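餐桌桌面用硬蜡油还是水性聚氨酯？旧漆打磨后怎么处理
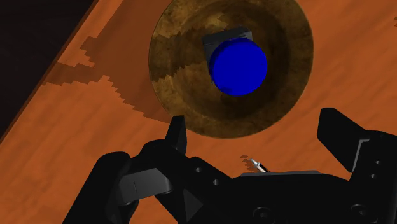 橙色木纹桌面与大圆碗

Kadri Hunt
家里有一张实木餐桌，松木拼板，原来是溶剂型清漆，已经发黄，靠窗一侧有几处漆膜起皮。我打算把桌面全部打磨到白茬，重新做表面处理。桌腿和望板不动。

目前的情况：
桌面厚度没有问题，拼缝没有开裂，有一处烫痕，颜色发白，我判断只在漆膜里，没有进木头。
工具有一台偏心圆磨机，带吸尘接口，砂纸80目到240目都有。没有喷枪，只能刷涂或擦涂。
车库不供暖，现在是11月，白天8度左右，晚上更低。桌子可以搬进屋里做，但屋里有小孩，气味大的产品不考虑。

在两个方案之间犹豫：
一是硬蜡油，当地店里有Ozoliņš的双组分产品；二是水性聚氨酯，Irkent的哑光款。前者据说可以局部修补，后者据说耐水耐热更好。店员的说法前后不一致，第一次说硬蜡油可以放热锅，第二次又说不行。

想问三点。第一，餐桌每天使用，这两种哪种更合适。第二，打磨到多少目停手，两种产品的要求是否相同。第三，松木上直接涂会不会继续变黄，我希望颜色尽量浅，不想再变成橙色。

另外，桌面背面是否需要同时处理？背面原来好像没有上过漆，只有一层很薄的底涂，摸上去有点涩。

Gunārs Dzene
按你的三点依次回答，背面放在最后。

选哪种，取决于你更在意抗性还是可修补性。水性聚氨酯成膜，水、油、红酒、咖啡基本停在膜上，及时擦掉就不留痕。缺点是膜一旦划穿，水从划口进去，周围会发白起皮，局部补漆有接痕，哑光面尤其明显，最后往往是整面重做。硬蜡油渗入表层木纤维，表面只留很薄的一层，划伤以后用细砂纸顺纹磨掉，补擦一遍，接痕通常不明显。它对长时间积水和强碱清洁剂的耐受较差，杯底水圈过夜，第二天可能有印。

热的问题：两种都不要直接放刚离火的锅。店员第二次说的是对的。垫子照用，选哪种都一样。

目数的要求不相同。硬蜡油做渗透，磨得太细，纤维被压实，早晚材吸收差别变大，颜色发花。松木我一般停在150目，最后一遍手工顺纹。水性聚氨酯可以到180目，最多220目，再细会影响附着。还有一步容易漏掉：水性产品第一遍会起毛刺，解决办法是打磨完先用湿布把桌面均匀擦湿，干透以后用同一目数轻磨，再上第一遍。第一遍干后用320目手工轻磨，你手上的240目也能凑合，用旧的一张，手要轻。

磨旧漆从80目起，松木软，80目足够。机器不要停在一点上磨烫痕，会磨出坑，斜光下看得很清楚。逐级换纸，80、120、150，每级换纸之前把粉尘吸净，掉下来的粗砂粒会在下一级里继续划圈痕。边缘处磨机放平，不要翘起来。

颜色。松木本身见光变黄，涂什么都拦不住，只能减慢。油类产品会加深，颜色偏蜜色，以后还会更深。水性聚氨酯本身基本不黄，但透明膜下面的木头照样变。你要浅色，可以选加了少量白色颜料的底涂，店里一般叫“原木色”或者“无色感”。先在背面试一块，干透以后再判断，湿的时候看颜色没有意义。节疤处树脂多，先用酒精擦一遍，等挥发完，必要时局部刷脱蜡虫胶封闭。虫胶封闭过的地方硬蜡油吃不进去，这一点两种方案有区别。

温度。8度不能做水性产品，多数说明书的下限在10度以上，温度低时成膜不完整，表面发白，强度也上不去。搬进屋里做，关掉直吹的暖风，开窗换气但不要有穿堂风。双组分硬蜡油的固化剂要注意皮肤和呼吸防护，气味小不代表没有危害，固化之前不要让孩子接触。还有擦油用过的布，摊平晾在室外或者泡水，不要揉成一团扔进垃圾桶，有自燃风险。

背面要处理。正反两面吸湿速度不同，拼板会向一侧翘。不需要和正面同样厚，正面三遍的话，背面一到两遍可以。先确认那层底涂是什么，酒精擦一下，发黏就是虫胶，水性产品直接盖上去之前要先磨一遍。

综合你的条件：有小孩、希望浅色、只能刷涂，我选水性聚氨酯。如果你愿意一年保养一次，硬蜡油也成立。

Cathal Tully
用硬蜡油就行，我家的桌子用了几年没什么问题。有水就擦掉。Stollholm那个牌子也可以，比你说的便宜。打磨我直接磨到240目，摸起来很滑，没觉得发花，不过我那张是橡木的。

Piret Tamošiūnaitė
补充几点上面没有写到的。

用量。我做过一张面积差不多的松木桌，水性聚氨酯三遍加背面一遍，1000毫升的罐子几乎用完。买小罐不够，中途换批次哑光度可能有差别，两罐的话先倒在一起搅匀再用。哑光款的消光粉会沉底，每次用之前从罐底慢慢搅起来，不要摇，摇了全是气泡。

刷子。用合成纤维刷，不要用天然猪鬃，猪鬃吸水后变软，刷痕重。也可以用短毛泡沫滚筒铺开，再用刷子顺纹带一遍。水性产品表干快，湿边要接上，一次从头刷到尾，不要回刷已经开始收干的地方，有漏的留到下一遍补。

固化时间和干燥时间是两回事。摸上去不粘手，可以打磨重涂，不等于可以使用。聚氨酯完全固化通常要一周以上，这段时间不要铺塑料桌布，也不要长时间压重物，底部有胶垫的东西尤其不要放，增塑剂会留印。碗盘轻拿轻放可以，不要拖。

关于烫痕，发白一般是漆膜里的水汽，磨掉旧漆就没有了。磨到白茬仍然有深色印子，才需要考虑草酸。草酸用完必须清水多次擦洗，残留会影响后面的附着，粉末干磨时刺激呼吸道，要戴口罩。

旧漆如果年代很早，先测一下是否含铅，测试棒很便宜。测出来含铅就不要用磨机，改用脱漆剂湿法处理。

Kadri Hunt
谢谢各位。测试棒没有变色。背面用酒精擦了，发黏，是虫胶。决定用水性聚氨酯，先在背面试带白的底涂。还有一个小问题，桌面侧边有一圈圆角，磨机不好走，手磨用软垫块还是直接手指垫着砂纸？

Gunārs Dzene
软垫块，或者用一段旧水管外面包砂纸，手指压力不均匀，会磨出沟。圆角处漆膜容易薄，每遍刷完用刷尖把流到下沿的漆带走，干了再磨流挂很费事。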